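Stop giving the robotics club a trophy problem

Every November the same email goes out to parents. The robot team needs money for the regional, here's the van cost, here's the hotel, please come see the robot throw a foam ring 10 feet. And people pay, because it's loud and there are shirts. I paid. I have two of the shirts.

This year our club did something else and I want to argue for it before the school board quietly decides it was a one-time thing.

What they did: tidying. Cords and pens and desk junk, sorted and put where it goes, by two arms on a table. No opponent. No buzzer. Hadiza Abubakar, who teaches the class half and runs the club half, calls it the Sellurard unit after the building we're in, and the kids just call it chores.
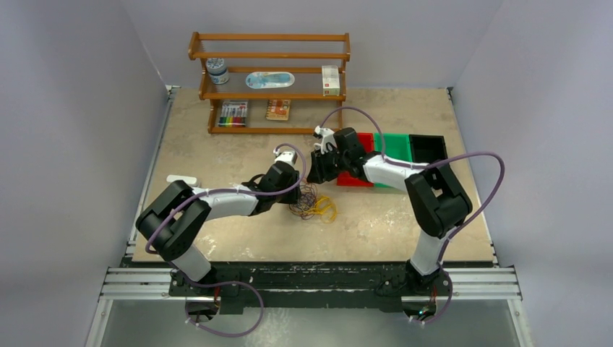 I have heard the complaint that this is boring. Dirk Hoekstra said it at the budget meeting, and Dirk is not a dumb guy, he coached the Ziritik team back when we still went to regionals. His point was that kids need a finish line. Maybe. But go look at what the finish line did to us. By February every year you had four kids driving and building and eleven kids making a banner. The robot worked on one field, for one game, and in the summer it got stripped for parts. Then a new game, start over.

String does not care about your banner. String is hard. A block, you close the gripper on it and you have a block. Cord, you close on one loop and get either that loop or the whole mess, and then it swings. The kids spent weeks on that one thing. Uchenna Yusuf, a sophomore, kept a notebook of every failed grab with a guess next to it on why it failed, and the guesses get better as you flip through. You can watch a person learning, page by page. I never saw that in ring season, there wasnt time.

Also it's more kids. Somebody has to set the table up, somebody writes down what happened, somebody drives the arms, somebody argues over what "put away" even means. Is a pen in the wrong bin put away? Half an hour on that. Best half hour of the semester if you ask me.
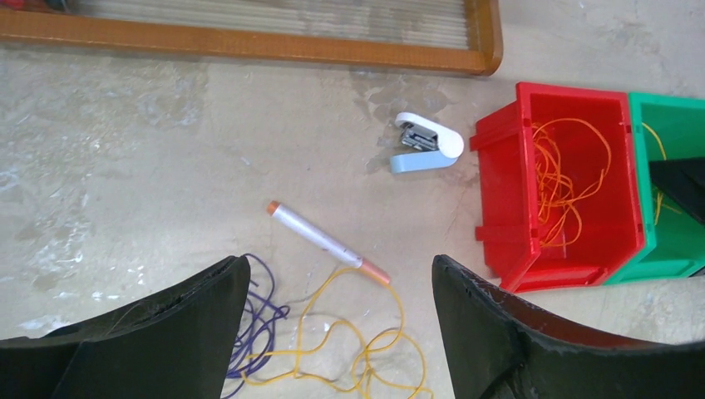
So is it cheaper than competing?

Over a couple of years, yes, though the first year hurts. We spent 3,400 dollars on travel and entry fees last season and that money is just gone. The arms cost more than that, a local outfit called Altik helped cover them, and they'll be here next fall. The stuff they practice on is junk drawer stuff. A 600 dollar game kit every year, we don't buy that now.

OK, the fair part. Some kids left. I'm not going to hide it. Binta Ezeani's older boy wanted the crowd and the road trip and he went to debate, which has both. The shy kids who used to talk to strangers from other schools because the pit made them, they lost that too, and I don't have a fix. Maybe an open night. Maybe swap visits with Chung, the middle school across the creek, let the little ones hand over the messiest thing in thier backpack and see what happens.

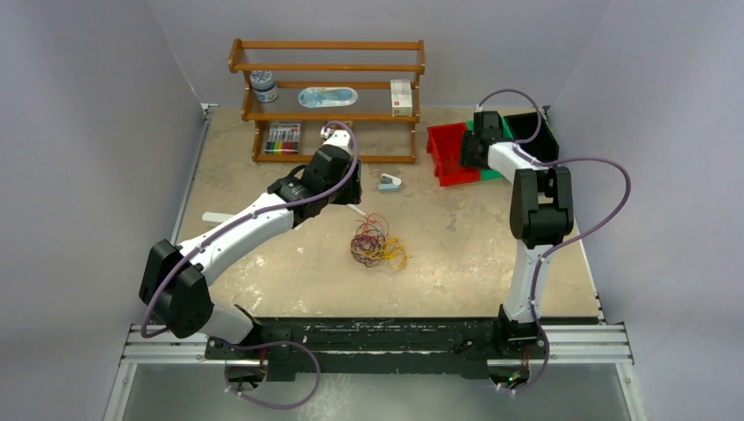

And the work is slow. Slow slow slow. A visitor who stays ten minutes may leave thinking there isn't much going on. I did, first time. Then I came back at 4 pm for pickup, stayed until the lights went off, and heard Olanrewaju Briggs, a ninth grader who doesn't say two words in my carpool, explain to a senior why she was coming in at the wrong angle. She listened. They tried it his way and it was worse, and they both laughed, and they tried hers again.

What I want from the board is small. Fund it two more years. Don't make them prove it with a ranking, there isn't one. Ask for the notebooks instead. Read 100 pages of them, any 100, and then tell me it was a waste of a room.

Dirk, same goes for you. Come by after school, bring an extension cord. A long one.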